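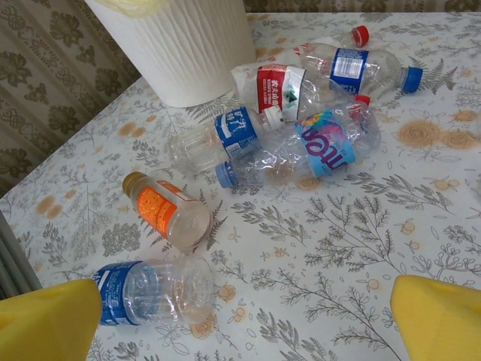
Gripper week, day one. Two sets of fingers, one arm, one pile of bottles. Notes as I go, sorry in advance for the spelling.

Set A is the yellow ones. Soft-ish, printed by a mate of Tatiana Šťastný, who swears by them. Set B is the Vandale parallel jaws, metal, rubber pads, cost me more than the fridge did.

Job is dead simple on paper. Pick bottle off table, drop in bin, go again. Empties only. 16 picks a run, then I reset the pile and swap fingers.

First thing I learnt: clear plastic is a mongrel for the depth camera. Caps and labels come up fine, the body of the bottle is just a hole in the cloud.

So the planner goes for the label every time. Fine when it's a stiff bottle. On the crumpled ones the label is the softest bit and the metal jaws squash it flat, then it slides out sideways.

Yellow fingers do better there. They sort of wrap. Slow to let go though, bottle hangs on over the bin for a sec and then drops wherever it feels like.

Patterned tablecloth was meant to be the hard mode. Roses and fern leaves everywhere. Detector coped better than I did tbh, one false grab at a rose all arvo.

Caps are the real colour cue. Red ones get found straight away, even with most of the bottle buried under its neighbours. White and pale blue, not so much.

Someone asked which controller. Old Zomora box, firmware from last May, runs hot but I know its moods. The Hájek one is still in its carton till I get a proper power supply.

Wrist cam vs the overhead: wrist cam wins close in, no contest. But once the fingers are open wide they take up both bottom corners of the view, and a bottle tucked behind one is half gone. Had to mask the fingers out. Should of done that first.

Overhead sees the lot but the arm blocks it right when you need it. Running both now, wrist only for the last bit of the approach.

Log says 2487 grasp attempts across every session since I started this. 972 of those were me fixing the same calibration bug over and over. Don't look at the graph.

Force settings, for those who wanted them: 2 newtons on the yellow set, anything more and the tips fold. Metal jaws I'm still fiddling, will post when they stop denting things.

Tatiana reckons try a suction cup on the stiff ones. On a ribbed bottle? Nah. Maybe on a label – if the label's flat – which they never are.

Jodska pads turn up next, the sticky grey ones. Same pile, same cloth, same 16 picks. Off to find the 3 mm hex key, had it a minute ago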